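Selia Landing Help Desk
Home | Plan Your Visit | Ferry Times | Camping | Reservations | Help | Contact

Winter boat reservation shows "confirmed" but no boarding pass, and the campsite moved to the wrong night 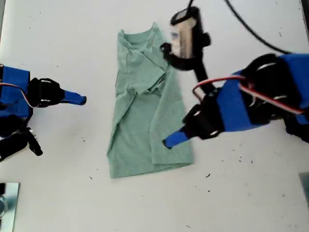 Posted by Dalva Dantas, Visitor Help Desk
December 16, 2024 | Status: Resolved | Category: Ferry and camping reservations

I'm writing this one up at more length than usual, partly so the next person on the desk doesn't have to piece it together from the phone notes, and partly for any visitors who land on this page with the same trouble. If you're one of those visitors and you just want to get on the boat, skip down to the part called "What to do if this happens to you" and come back for the rest when you have a cup of coffee in hand.

What was reported

A family wrote in through the contact form. They had booked the morning boat from Wonach to Selia Island along with two nights at the Rangel campground, which is the one on the west side, up the hill from the old signal station. They got the usual confirmation screen and the charge went through on their card. The email with the boarding pass never came. When they signed in to look at their trip, the boat was listed correctly but the campsite was showing one night later than they had asked for, so they would have landed on the island with nowhere to pitch a tent.

They had called the dock office first, very sensibly, and the dock office told them the boat was fine. It was, from where the dock sits, because the dock sees the passenger list and nothing about camping. So they came to us. They were awfully nice about it, I should say, considering they had three kids packed and excited.

The error shown on their trip page was:

Pass not issued. Itinerary mismatch (code 333). Please contact the help desk.

First things checked

I went through the plain stuff before getting fancy. The email address on the account was spelled right. Their junk folder had nothing in it. The payment had gone through once and only once, so we weren't looking at a double booking. I tried the "Resend pass" button from our side and got the same 333 message they did, and that was useful to know, as it meant the pass had never been made in the first place. There was nothing to resend.

Next I opened the boat and the campsite side by side. The boat was on the winter timetable and the campsite was still hanging off the summer one. For anyone new here, the boats to Selia run daily through the summer and then drop to charter and select-day service once the season turns over in September. The camping calendar is supposed to follow along. It follows by reading something called the arrival table, which tells it which boats can get a camper to the island early enough to check in before the ranger station closes.

What I tried that didn't work

I moved the campsite back to the correct night by hand. It saved, I felt very pleased with myself, and after I refreshed the page it had hopped right back to the wrong one.

I then canceled the campsite only and rebooked it as a staff reservation. Same result, and now the family had a cancellation notice in their inbox that scared them half to death. My apologies again for that. Please don't do what I did - if you cancel one half of a joined trip, the notice goes out automatically and there's no calling it back.

I also tried booking a fresh test trip through the public site, using the Jalard dock in place of Wonach. That one worked perfectly. Pass arrived, campsite on the right night, no code. I made a second test trip from Wonach and it failed exactly the way the family's had. So now we knew it was Wonach and only Wonach, and only when camping was attached. Day visitors from Wonach were getting their passes without any trouble, which explains why we hadn't heard a peep.

What was causing it

The morning boat from Wonach leaves 30 minutes later in winter than it does in summer. When the winter timetable was loaded, the new departure time went in properly, but the landing time on the island side was left blank for that one sailing. The reservation system doesn't care for a blank. It decided the boat must be getting in after the ranger station had closed for the day, so it pushed the first camping night forward to the next day. After that it noticed that the boat and the campsite no longer matched, and it refused to make a pass. That is all code 333 means, by the way. The boat and the overnight booking don't agree with each other, and it won't issue a pass until they do.

Every time I moved the campsite back by hand, the system checked the blank again and moved it forward again. It was doing as it was told, poor thing.

The fix

1. Put the landing time in for the Wonach morning sailing on the winter timetable.
2. Ran "Rebuild arrival table" from the Schedules menu. Saving the timetable alone doesn't do it. You have to run the rebuild, and then wait for the little green note at the top of the page.
3. Opened the family's trip and used "Match to boat" in place of editing the night by hand. The campsite moved to the correct night and stayed put after a refresh.
4. Pressed "Issue pass." It came through on the first try, and they wrote back that they had it on both phones.
5. Canceled my test trips so those spaces would open up for real people.

I searched for any other trips carrying the same code and found 2 more, both from Wonach and both for later in the winter. Neither party had contacted us. I fixed them the same way and sent each a short note explaining why a pass was turning up late.

What to do if this happens to you

If you see the words "Itinerary mismatch" on your trip page, your money is safe and your seat on the boat is being held. Please don't cancel and start over, however tempting it is, because winter boats are small and the seat could go to somebody else in between. Write to us through the Contact page with your trip number and the name the booking is under. Tell us which dock you're leaving from and which nights you meant to camp. We can usually set it right while you wait.

If you're already at the dock when you notice, show the crew your confirmation screen and ask them to call the help desk. They can board you from the passenger list. The campsite can be sorted out by radio with the ranger station while you're on the water, and the crossing gives us plenty of time for that.

And if you haven't booked yet and you're wondering whether winter camping on Selia is worth the bother - it is! The trails are quiet, the perimeter road is easy walking even after rain, and on a clear morning from the Rangel sites you can see clean across to Jalard. Bring more warm layers than you think you need, and carry your own stove, because the cafe by the landing is closed until spring. Drinking water is on at the landing and at Rangel. The tap at the signal station is shut off for the season.

Notes for the desk

The timetable form still allows a landing time to be left blank. I have asked for it to be made a required field, and until that's done, whoever loads a new timetable should open each sailing and look at both times before running the rebuild.

I've also added a line about code 333 to the dock office's phone sheet, so that they know to send campers to us even when the boat side looks fine to them.

Customer follow-up

The family wrote again after their trip. The pass scanned at Wonach with no fuss, the site was ready for them, and the kids saw deer near the campground on the second morning. They did ask whether the cancellation email could be worded a bit more gently, and I think that's a fair request. I've passed it along as a separate ticket.

Closing this one. If the code comes back on any Wonach sailing, please reopen this ticket and add to it here, so the history stays together.

D. Dantas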